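冰球杆缠胶布：杆头、杆尾一次弄好

先说一句，这篇写给刚打球的和给孩子弄装备的。老手可以直接跳到杆尾那段。

缠杆这事，店里一般帮你缠第一次，之后就得自己来。我们队里新人上来第一场，胶布飞一半的，见过太多。不难，就是要慢一点，第一次缠给自己留够时间，别在更衣室里赶。

要准备的东西：
布胶带一卷，黑的白的都行
剪刀
球杆蜡（没有也能打）
干毛巾
旧胶布刮掉用的小刮片，指甲也行，就是疼

胶布别买太便宜的。我用过两卷杂牌，一上冰就起边，胶还留在杆头上，擦半天。现在用Romard的布胶带，黑色那款，拉起来手感涩一点，撕得断。Listska的也试过，偏薄，适合喜欢杆头感觉轻的人。
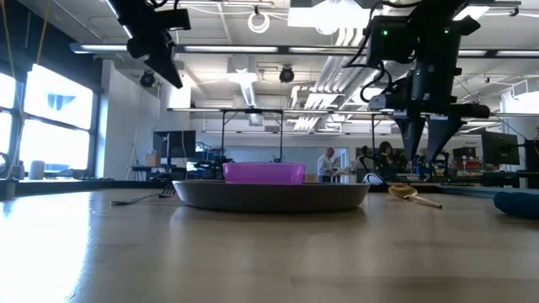
Grondgate，二月

冰场这周白天包场，只剩晚上的冰，16:30 就得到场换装备。所以缠杆都是提前在家弄。下面按顺序写。

第一步，撕旧的
从杆跟那头找胶布头，慢慢往杆尖拉。拉不动就换个方向。残胶用干毛巾使劲搓，搓不掉的拿新胶布粘几下，能带下来不少。别拿刀刮，复合材料的杆头刮出一道口子就麻烦了。

撕完看一眼杆头。底边有没有开裂，杆尖有没有分层。轻微磨花不要紧，用手捏杆尖两面，能捏动、有咯吱声的，这杆别再拿去打重射了。

第二步，擦干
一定要干。刚下冰的杆头带水，胶布粘上去看着没事，打十分钟就滑。放一晚最好。不要放暖气片上烤，也别用吹风机最热那档怼着吹。

第三步，缠杆头
方向有两种，杆跟到杆尖，或者反过来。我从跟往尖缠，这样球从杆跟滚向杆尖的时候，不容易卷到边。反着缠的人也很多，习惯问题，不争。

胶布头贴在杆头背面，压住，开始绕。每一圈盖住上一圈的一半左右，别盖太多，太多就厚，太少会露底。拉的力气要均匀，紧，但不要拉到胶布变形。每绕一圈用拇指抹一下底边，那里最容易鼓包。

有褶子就退回去重来。真的，退回去。留着褶子打，球贴上去会跳，接传球的时侯特别明显。

缠到哪里停？看位置。前锋很多人只缠中间到杆尖这一截，轻。后卫一般整个杆头都缠，挡球、在板边抢球都用得上。新手先全缠，打一阵再减。

杆尖的收尾：多绕出一点，超过杆尖，捏合，剪刀顺着弧度剪。留一点点边，不要齐着剪，齐着剪两下就翘。

第四步，上蜡
想防雪、防水就上。在胶布正反两面来回擦，底边多擦一道，再用手掌搓热抹匀。蜡别太厚，厚了反而沾冰渣，球也发飘。室外冰建议一定上，室内随意。

第五步，杆尾
杆尾缠法比杆头自由。先缠一个头（knob），就是顶端那一坨，让手不脱杆。在最顶上原地绕 6 圈，觉得小再加。守门员的要大得多，这里不讲。

然后做防滑纹：把胶布拉出一长条，捏住杆，转杆，让它自己拧成一根绳。绳子斜着往下绕，间距一指宽，绕到你上手握的地方下面一点。再撕断，用平的胶布从下往上盖一层，盖到顶端。纹就出来了。

小孩手小，绳子那一层可以不要，直接平缠。太粗了他握不住，挥杆会翻腕。

注意一点，白胶布不太掉色，黑胶布会把手套掌心染黑，还磨掌皮。杆尾我用白的，杆头用黑的。手套掌心比胶布贵多了。

多久换一次
杆头：我打 3 场换一次。训练多的话看情况，边起毛了、湿透了就换，别硬撑。
杆尾：一个月，或者摸着发粘、发硬。
比赛当天早上缠好最稳，临开场缠的容易急，一急就松。

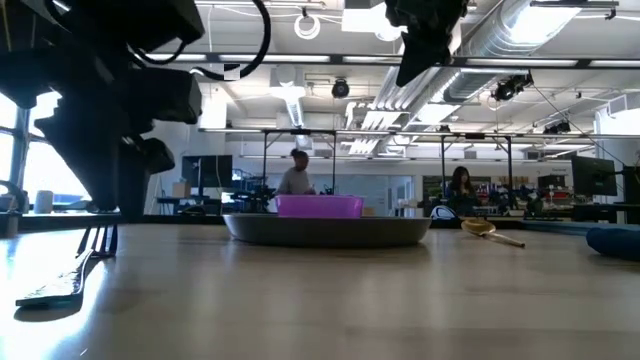 靠窗的桌面，白天

几个常见问题

胶布总从杆跟开始松。
起头没压实。起头那一小段绕完第一圈就要完全盖住，不能露。

黑的还是白的？
有人说黑的藏球，守门员看不清。我觉得业余局没差别。白的脏得快，好处是哪里磨破一眼看见。

缠完觉得杆重了。
圈压太密，或者全缠改半缠试试。还不行就换薄胶布，Listska那种。

能不能用电工胶布？
不能。滑，没有摩擦。透明的护袜胶也不行，那是绑护腿用的，别拿错，两卷放包里分开装。

备用杆要不要缠？
要。上场带 2 根，都缠好，缠法一样。断杆了回替补席拿一根光杆，那感觉谁试谁知道。

Stelmakh杯报名的队注意，领队群里已经发过装备要求，杆尾必须有封盖或者胶布包住，开口的空心杆尾不让上场。这个裁判赛前会看，没缠的现场补，补完才放你上冰。别到时候满更衣室借胶布。

护腿绑法下次写，先这样，要去赶冰了。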